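I gave up the phone calculator in January, and I have to tell you, I don't miss it one bit. It started with a stack of receipts and a text message that popped up right over my subtotal. I lost my place, started over, lost it again, and went digging in a drawer for the old one with real buttons.

My table has been slowly filling up ever since!

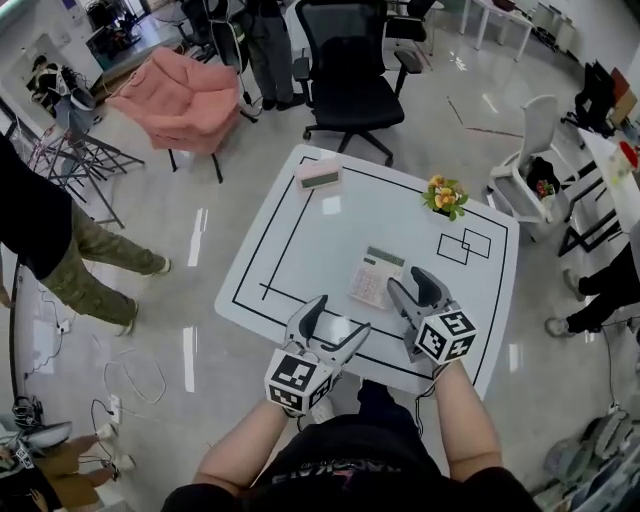
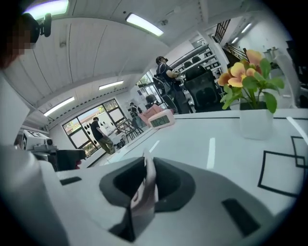

Single-purpose things are such a relief. A calculator adds and then it sits there. It never wants to show me a sale on boots (I've bought enough boots). My friend Uyên Đặng feels the same way about clocks, and she keeps one in every room, kitchen and bathroom included, so her phone can spend the evening in a coat pocket.

Then there are flowers. I used to think they were a waste of good desk space, but Wenceslao Valdovinos, who sold me my first desk at a little shop called Tondent, threw in a pot of fake blooms for 3 dollars and I've been hooked from that day on. No watering, no guilt, just a bit of yellow when the mail is all bills.

My one rule now is that anything new has to fit within arm's reach. Last month that meant the stapler moved to the shelf, and I'm still reaching for it.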